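A robot that needs two hands, both of them ours

By Intan Goh
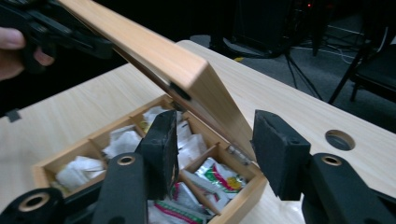
Tea duty at the Stallcombe open day: one gripper holds the lid, the other is at the box.

I went to Osance's open day at Stallcombe expecting a robot. What I got was a wooden tea box and people working black grippers by hand.

The idea, we were told, is that machines will learn from all this. Perhaps they will. But the leaflet said "automation in the home" and I watched a grown adult take 44 seconds over one tea bag. My mother is 70 and would have poured by then.

The staff were kind and plainly clever, and I don't doubt the work is hard. My quarrel is with the talk that followed - slides about care homes, and a promise of something useful within 6 years. When I asked who would pay for it, the speaker moved on to the next slide.

Show me the thing making tea by itself, in a kitchen it has never seen. Until then I'd rather the council kept its money for carers.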